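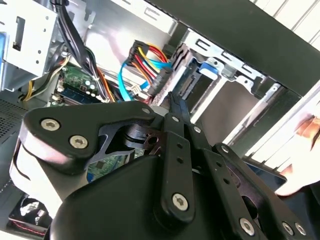

Gripper fingers among the cables of an open desktop case, close to a black SATA connector.

Arm loses alignment when lowering a 3.5-inch drive into a desktop case
Posted by Plondport Shared Workshop, 12/12/18
Filed under: Home and workshop automation > Grippers and fixtures

Plondport Shared Workshop is building a bench cell that removes and refits hard drives in used desktop computers. The arm, the gripper plates and the slatted aluminium table were assembled by members. Expenditure to date is $1,695, excluding the arm, which the workshop already owned.

Removal is satisfactory. Refitting is not. The gripper takes hold of the drive correctly and carries it to the case without difficulty, but when it is lowered toward the cage the drive rotates slightly between the fingers, and one side meets the rail before the other. The controller then registers contact and stops. Our log covers 1,542 insertion attempts, of which 51 ended in this way. All 51 were with bare drives.

Drives carried in a blue plastic caddy have given no such trouble, and the same finger plates are used for both. 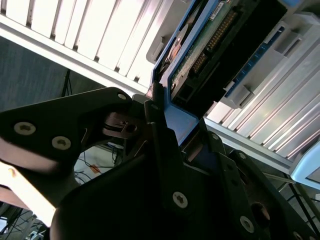
We have therefore considered fitting every drive to a caddy before it reaches the cell. This would add a manual step which the project was intended to remove, and not every case we receive has a caddy to match.

The following has been tried:

Closing force raised by two steps in the controller. The rotation was reduced but still occurred.
Descent speed halved. No change.
Finger screws removed, cleaned and retightened. No change.
Grip point moved 19 mm toward the connector end. Worse.

The fingertips are bare metal. Members would be grateful for advice on whether the fingers should be redesigned or whether the fault is better dealt with in the motion program. The cell is to be shown at our open day in January, and we would prefer not to rebuild the gripper before then unless it is necessary.

Sorkelby Makers' Association
Accepted by the poster

The evidence you give points to the fingers. A bare drive has smooth sides, and two narrow metal tips hold it along what amounts to a single line. The drive is free to turn about that line as soon as anything touches one corner. Moving the grip point away from the centre of mass will make this worse, as you found.

We recommend the following, in this order.

First, return the grip point to the balance point of the drive. Find it by resting a spare drive across a pencil. Do not rely on the middle of the label.

Second, bond a thin rubber pad to the inside of each fingertip. The pads should be wide enough to bear on the side of the drive at two separated places. Bicycle inner tube is adequate for a trial. Check afterward that the fingers still clear the cage when open.

Third, add a short pause above the cage, followed by a small sideways search if contact is registered early. A stop on first contact is a sensible safeguard, but it should not end the attempt. Our own cell backs off, shifts a little and tries again up to four times before calling an operator.

Please also tie back the loose cables before descent. A power lead resting on the rail will produce the same contact signal and will be entered in your log as a rotation fault.

Suston Tool Library

Buy a suction gripper. Ours has worked well on flat parts and the colour of the surface makes no difference.

Postma

Suction is not advisable on the circuit board side, and a label may lift. I support the rubber pads. I would also suggest a printed nest beside the case, in which the arm sets the drive down and takes hold of it again squarely before insertion. It costs a few seconds per cycle and removes any error carried over from the first grip. The nest must be bolted to the table. Ours was clamped, and it crept.

Plondport Shared Workshop

Our thanks to all who replied. There is a printed fixture on the table to the left of the case, and space on it could be given over to a nest of the kind Postma describes. The pads will be tried first, with the grip point restored to the centre. We will also revise the log so that cable contact is recorded under its own heading. 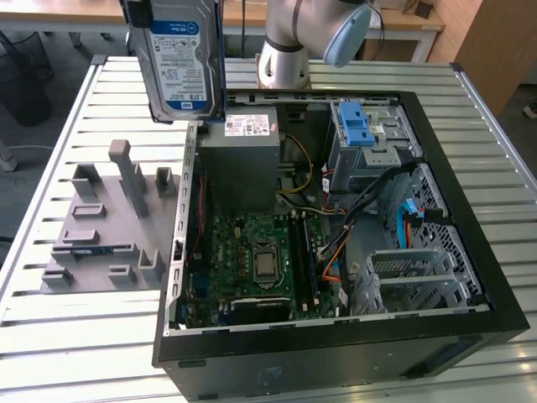 WD Blue 1.0TB drive held over the table beside the open tower. The empty hard drive cage is at the lower right of the case.

Sorkelby Makers' Association

Your drive is held vertically. Please confirm that the balance point is measured in that attitude and along the edge the fingers bear on, as it will differ from the figure obtained with the drive lying flat.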